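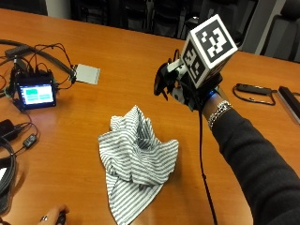 Grornow is a turn-based strategy video game developed by Parach and published by Sipos for personal computers. Players manage a chain of river settlements over a campaign of 100 turns, trading goods, maintaining locks and canals, and competing with rival towns for control of the water supply. The game is best known for its player community, which produced a large number of modifications and a long-running body of in-jokes centered on the game's ferry units.

Gameplay

The game is played on a map divided into hexagonal tiles. Each campaign begins with one settlement, a small stock of timber and grain, and a single ferry. On each turn the player assigns workers, sets prices at the market, and moves boats along the river. Turns represent one month, and the seasons affect what can be done. The river floods in spring and freezes in the upper reaches from December onward, closing those routes to all boats except icebreakers.

There are 23 types of goods, most of which can be traded or turned into other goods. Flax becomes linen, for instance, and linen becomes sails. Prices are set separately in each town and move according to stock levels. A town that receives too much of one good will stop buying it until its warehouse has cleared.

Military units exist but are limited. Most conflict takes place through tolls, blockades, and the opening or closing of locks. A player who controls an upstream lock can lower the water level for every town below it, though doing so damages relations and may lead to a joint embargo. Combat, when it happens, is resolved automatically.

A campaign ends when the last turn is completed or when one town holds a majority of seats on the River Council. Scoring is based on population, wealth, and council influence. An endless mode removes the turn limit and disables scoring.

Development

Parach began work on the game as a follow-up to its earlier puzzle title Orusine, in which the player directed water through a series of gates. The water simulation from Orusine was kept and adapted for a larger map. Early versions ran in real time. The studio changed to turns after testers had trouble following several boats at once, and the user interface was rebuilt as a result.

The first public build contained only the lower half of the river. It was sold in early access while the northern maps were being finished. The council system, which had been planned as paid additional content, was included in the full release at no extra cost.

The soundtrack consists mainly of accordion and hammered dulcimer pieces. Music changes with the season and drops out completely during floods, when only water and wind sounds are heard.

Ferry pathfinding

In early versions, ferries chose their routes by distance alone and ignored the direction of the current. A ferry sent upstream in spring could be pushed back farther than it moved forward, and would continue until it reached the sea. Players began posting screenshots of fleets gathered at the river mouth, often with captions written as postcards from the crew. The term "gone to sea" came to be used on the game's forums for any plan that had failed completely, including plans unrelated to ferries.

The fault was corrected in the third major update. Following requests from players, the developer added an optional setting, listed in the menu as "Seagoing Ferries," that brings back the original behavior. An achievement of the same name is awarded for having 60 ferries at the river mouth at the same time.

Modifications

The game stores its maps, goods, and events in plain text files, and modifications can be made without special tools. An official map editor was added later. Popular modifications include larger river systems, a version set in a desert delta, and several that replace the ferries with ducks, bathtubs, or furniture. One total conversion removes trade entirely and turns the game into a fishing simulation with 194 species of fish.

Modifications can be used in multiplayer – all players must have the same files installed – but achievements are turned off while any of them are active.

Reception

Reviewers praised the water system and the clear presentation of prices. The slow opening turns were a common complaint, as was the tutorial, which covers trade in detail but says little about locks. Several reviews noted that the rival towns were passive on the lower difficulty levels. A later update gave them more aggressive toll policies.

Multiplayer was considered a weak point at release. Matches took many hours, and there was no way to save a game in progress if one player left. Saved multiplayer games and a shorter campaign format were added afterward.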